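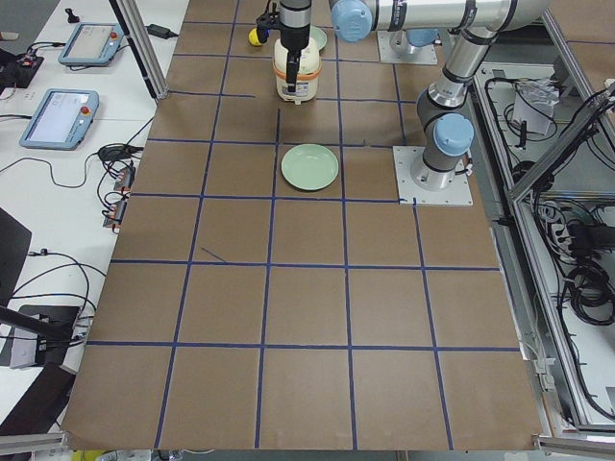
Can a robot learn to clear the table? People who build robots like to say yes. Before you believe them, ask how the learning is done.

It starts with examples, and lots of them. At the Flerutora workshop, Valbona Krasniqi wants a robot arm to move kitchen things from one spot to another. So a person guides the arm through the job. The gripper closes on the container, lifts it, carries it, and sets it down. While this happens, a computer saves what the camera sees and how every joint moves. That is one example. Then they do it again.

By December the team had 1000 examples. Does that sound like a lot? You probably learned to pick up a jar with far fewer tries.

### What's the blue tape for?

The tape splits the brown paper into squares. A plate might start in one square this time and a different square next time. If it always sat in the same place, the robot could learn to reach for that place, plate or no plate. It would look very smart until you moved lunch.

Even with the squares, be careful. A table with tape on it is a lot tidier than your kitchen. There's no spilled milk in the plan, and no cat.

### Did it really learn?

When the robot practiced alone, the team said it got 91 out of every 100 tries right. Good score! But Tihomir Lazarević, who runs the tests, asked which things it had been tested on. They were the same ones it had trained with. He swapped in a cup it had never met, and the score fell to 70.

So was the first number a lie? No — it just answered an easier question.

Next time you see a video of a robot doing a chore, try asking these:

- How many tries did it take to get this one?
- Was a person steering?
- Has it seen these things before?
- What happens if you move the plate?

If the video doesn't say, you don't know yet, and it's fine to say so.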